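The robotics elective should be graded on the boring stuff

I have helped out with the after-school robotics elective for 2 years now, and every spring we have the same fight about the final project. Somebody wants a maze. Somebody wants the thing to throw a ball. And then there's me at the end of the table, asking for chores.

This year I got my way! The task the students drew up fits on an index card: a dish rack, a shallow cardboard box, a couple of rolls of tape, and the arms have to put each roll where the card says it goes. My own brother asked me if that was the whole project. Yes, it was the whole project, and it ate all of April. 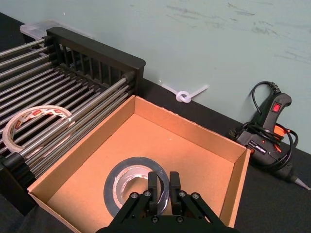

Gray tape in the box, the thinner roll over in the rack.

I love tape for this. It's round, it's cheap, every kid has fought with a roll of it, and it has a hole in the middle, so right away you get an argument. Do you grab it from the outside? Do you put one finger through the hole and pinch the ring? Kipchumba and Gülizar spent an entire session on that and went home still disagreeing, and I drove home thinking it was the best class we'd had all year. You can't get that argument out of a maze. In a maze you turn left or you turn right.

The other thing I like is that the kids already know what the job should look like. They put dishes in racks at home (or they get yelled at about it). So when a program does something silly, they don't need me to point it out – they groan before I've even looked up. 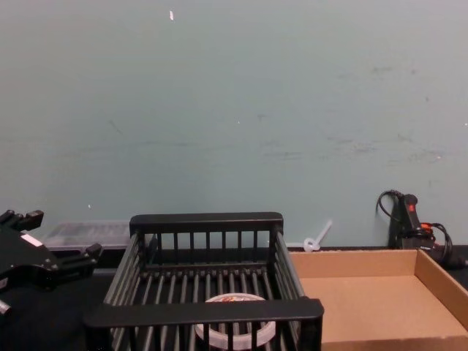
Radek Bartoš thinks I'm being a snob about this, and he wrote to tell me so after I floated the idea in our newsletter: kids sign up because they want to see something fast, and if you hand them housework in week one, half of them will be in the ceramics room by week three.

Okay, fair. He's right that the sign-up table needs a bit of flash, and I'd happily keep a ball thrower around for open house. But I'm talking about what we grade. With a thrower, you get one great shot, everybody cheers, and the nine bad ones get forgotten. Moving a roll of tape doesn't earn a cheer the first time, so the kids start caring about whether it works the next time and the time after that. They write things down. Sérgio's notebook has 53 pages in it, and I have never once told him to keep a notebook.

Two arms also make it a lot harder than it sounds, and that's where the planning comes in. Who goes first? Who waits, and where? If you have ever cooked with another person in a small kitchen, you know the problem.

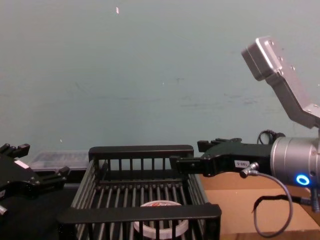
Both arms at the rack, with the roll still between them.

My students draw this stuff out on paper now, one color per arm, before they touch a keyboard. I used to beg for that! Back in the maze years I'd get a shrug and a "we'll just try it," and then we'd just try it for three weeks.

I'll admit the grading is a pain. A maze gives you a time and you're done. For chores we had to decide what counts as put away. Is a roll leaning on the side of the rack in the rack? What if it's in the right place but it got dropped there? Ravindran Raju and I went back and forth on that sheet so many times that we ended up handing it to the students, who were much stricter than either of us would have been. 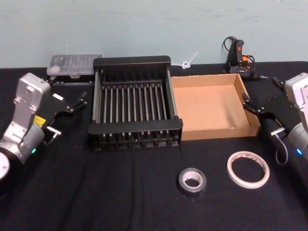

They also added a rule I wouldn't have thought of, which is that you don't get to pick your own starting layout. Another team sets the table for you. It's a little mean and I'm all for it, because a program that only works when the tape is sitting in its favorite spot hasn't learned much, and I'd say the same of the team that wrote it.

So that's my pitch for next year. Keep the chores, keep the strangers setting the table, and give the notebook real points. Radek can have his ball thrower for open house, and I'll even help carry it in. The planning meeting is Monday, May 26, 2025, and if you have a kid in the program I'd love for you to come and argue with me.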